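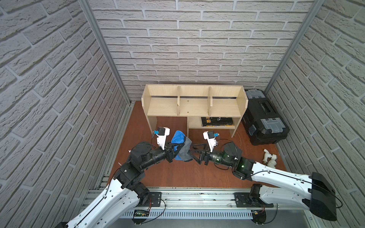

Figura 4. Celda B durante una tarea con tejidos: la pinza izquierda sujeta dos paños, uno azul y otro gris; la derecha permanece abierta.

Archivado en: Robótica colaborativa / Normas y buenas prácticas

4. Reglas de trabajo en la celda bimanual

4.1. De dónde salen las reglas

Cuando empezamos a redactar el protocolo de Furetero teníamos la impresión, bastante ingenua, de que bastaría con trasladar a nuestras celdas lo que ya se hace en una línea industrial. Llevábamos años leyendo manuales de seguridad pensados para brazos grandes, encerrados tras una valla y dedicados a repetir el mismo gesto durante todo un turno, y nos parecía que con un poco de paciencia aquello encogería hasta caber sobre una mesa. No encogió bien. Una celda como la de la Figura 4, con dos brazos montados sobre un mismo raíl frontal y objetos corrientes repartidos por el suelo de trabajo, plantea preguntas que aquellos manuales tocan solo de pasada: quién decide que una tarea ha terminado, qué objetos pueden quedarse dentro entre una sesión y la siguiente, cuándo es aceptable meter la mano para recolocar un trapo que se ha ido a un rincón.

Fue Austra Jankauskaitė quien propuso dejar de traducir normas ajenas y anotar, durante toda una temporada, las dudas reales de las personas que se sentaban delante de la celda. El cuaderno de dudas, como acabó llamándose, reunió 685 entradas entre las salas de Vilela y las de Skovgate. Muchas eran repeticiones, otras eran quejas sobre el café, y unas cuantas resultaron ser las mejores preguntas que nos han hecho nunca sobre nuestro propio trabajo. Tras agruparlas quedaron 21 reglas, que son las que discutimos en esta sección. Nos detenemos en las que tienen que ver con el espacio, con los tejidos y con la relación entre los dos brazos, y dejamos para el anexo las de carácter administrativo.

Conviene advertir que empleamos la palabra "regla" en un sentido modesto. Ninguna de ellas sustituye a la evaluación de riesgos que corresponde a cada centro ni a la normativa vigente. Son acuerdos de convivencia con la máquina - y entre compañeros, que a veces es lo más difícil - escritos para que alguien que llega en mayo pueda trabajar igual que alguien que lleva allí desde el principio.

4.2. El espacio y su inventario

El primer grupo de reglas se refiere al recinto. Las celdas de la serie B están cerradas por tres lados con paneles de textura de ladrillo, en un tono entre blanco y gris, y conservan el frente para los brazos. El protocolo pide que las paredes no se cambien en mitad de una serie de sesiones, ni siquiera para mejorarlas. Entendemos la tentación, que nosotros mismos hemos tenido, de aprovechar una pausa para poner un fondo más limpio o más bonito. La experiencia nos ha enseñado a esperar al final de la serie y a dejar constancia del cambio en la hoja de la celda, con la letra más clara que cada uno sea capaz de hacer.

Algo parecido ocurre con los muebles. El estante de madera clara que se apoya cerca de la pared del fondo tiene tres huecos abiertos en la parte superior y un espacio inferior en el que, en la sesión de la figura, descansan unos libros apilados. En nuestro vocabulario los libros y la caja de herramientas negra situada junto al estante son "objetos residentes": pueden permanecer en la celda aunque la tarea no los utilice, siempre que figuren en el inventario y ocupen el lugar declarado. Los objetos que entran y salen con cada tarea se llaman "visitantes", y deben retirarse cuando esta concluye. La distinción parece trivial hasta que dos personas discuten durante media tarde sobre si un accesorio de PVC como los que se ven cerca de la pared derecha era residente, visitante o sencillamente se había quedado olvidado.

Para evitar esas tardes, la regla seis establece que todo lo que esté sobre el suelo de la celda ha de tener nombre en la hoja antes de habilitar los motores. Si no tiene nombre, se anota o se saca. No hay una tercera categoría, aunque se nos ha pedido más de una vez. En Vilela llegaron a proponer la de "objeto tolerado", que defendieron con mucho cariño y bastante elocuencia, y que finalmente no prosperó: en la prueba piloto casi todo acababa siendo tolerado.

4.3. Tejidos y objetos deformables

Los paños merecen un apartado propio. Un bloque rígido cae donde cae, y el operador puede prever con razonable seguridad qué espacio va a ocupar. Una tela cuelga, se arruga, se engancha en una esquina y tapa lo que tiene detrás. En la Figura 4 hay un paño gris recogido bajo el azul, ambos en la misma pinza, y basta esa combinación para que la pregunta "¿qué está sujetando el brazo izquierdo?" deje de tener una respuesta de una sola palabra. El protocolo pide que se responda de todos modos, y que se responda completa: si en los dedos hay dos prendas, se registran dos prendas, aunque la tarea solo mencionara una.

Nos ha costado convencer a algunos equipos de la utilidad de esta regla. El argumento contrario es respetable: si la instrucción dice "coge el paño azul" y el brazo tiene el paño azul, la instrucción se ha cumplido. Pero quien revise después la sesión, seguramente otra persona y quizá en otra ciudad, agradecerá saber que el agarre incluía algo más. Armindo Guerreiro, que coordinó la revisión en Doltetti, insistía en escribir cada nota como si el lector fuese un amigo que se ha incorporado tarde a la conversación, y esa recomendación suya ha quedado recogida casi tal cual en la guía de redacción.

La segunda regla sobre tejidos fija la altura a la que se transporta una prenda. La tela debe viajar lo bastante alta para que su borde libre no arrastre por encima de los objetos residentes, y lo bastante baja para que una caída no la lleve fuera del recinto. Renunciamos a dar una cifra única, ya que las prendas que usamos tienen tamaños muy distintos; cada centro mide las suyas y escribe el valor en la hoja. La velocidad durante el transporte se limita al 50 por ciento de la autorizada para objetos rígidos, y ese límite sí es común a todas las celdas.

Tampoco se permite tirar de una prenda enganchada. Si el tejido ofrece resistencia, el operador detiene el movimiento, abre la pinza cuando pueda hacerlo sin soltar peso sobre otro objeto y reinicia el intento. Sabemos que tirar un poquito suele dar resultado, y sabemos también cuántas entradas del cuaderno empiezan precisamente con un "solo tiré un poquito".

4.4. Dos brazos, un turno de palabra

El grupo más discutido fue el que ordena la relación entre los brazos. Nuestra formulación, después de muchos borradores, es que en cada momento hay un brazo que tiene la prenda y otro que se acerca, y que el segundo no entra en la zona de entrega hasta que el primero se ha detenido. A esto lo llamamos el turno de palabra. El brazo que espera lo hace con la pinza abierta y orientada hacia la prenda, de modo que el cierre sea el único gesto pendiente; el que entrega no abre los dedos hasta que el otro ha confirmado el agarre.

Algunos lectores de las primeras versiones nos hicieron ver que el turno de palabra alarga las sesiones. Es cierto, y no pretendemos disimularlo. Para doblar un paño grande puede resultar incluso incómodo, y por eso la regla trece admite el movimiento simultáneo cuando ambas pinzas sujetan ya la misma prenda. Fuera de ese caso, preferimos la lentitud. Los dos brazos comparten raíl y alcanzan la misma parte central de la celda, y una entrega precipitada obliga después a revisar muñecas, soportes y conexiones con una calma que en ese momento ya no tiene nadie.

Las cámaras de muñeca también se rigen por este apartado. Cada brazo lleva la suya en un soporte blanco, y el protocolo exige comprobar su fijación al comenzar la sesión y después de cualquier contacto, por leve que haya parecido. Un soporte que ha girado apenas puede pasar inadvertido durante mucho tiempo y estropear de manera muy discreta el trabajo de toda una mañana.

4.5. Cables, placas e indicadores

Queda hablar de lo menos vistoso. En las celdas bimanuales los cables tienen una vida propia: unos rodean las articulaciones formando un lazo, otros descansan sobre el suelo de trabajo, y todos parecen haber crecido un poco desde la última vez que uno los miró. La regla dieciséis pide recorrer cada brazo, en reposo y sin alimentación, siguiendo el cable con la vista desde la base hasta la muñeca. El lazo debe permitir el giro completo previsto para la tarea sin tensarse y sin invadir el espacio de la pinza. Los tramos sueltos bajo un brazo se recogen o se declaran, con el mismo criterio que aplicamos a los objetos.

Las pequeñas placas electrónicas próximas a las bases se revisan en la misma ronda. Pedimos que ninguna se toque con los motores habilitados y que los indicadores luminosos no se tomen nunca como única prueba de que un brazo está listo. Una luz verde en una articulación informa de lo que el fabricante quiso que informara, y el operador debe conocer ese significado por la documentación del equipo, sin deducirlo del color. Parece una precaución excesiva y durante meses a nosotros también nos lo pareció; hoy es de las pocas reglas que ningún centro ha pedido modificar.

La ronda completa figura en una lista de 18 comprobaciones que se lee en voz alta. En Skovgate la leen entre dos personas, alternándose, y nos han contado que al principio daba un poco de vergüenza. Mantuvimos la lectura en voz alta en la versión definitiva, con la única salvedad de que quien trabaje solo en la sala puede marcarla por escrito, siempre que firme la hoja antes de habilitar el primer brazo.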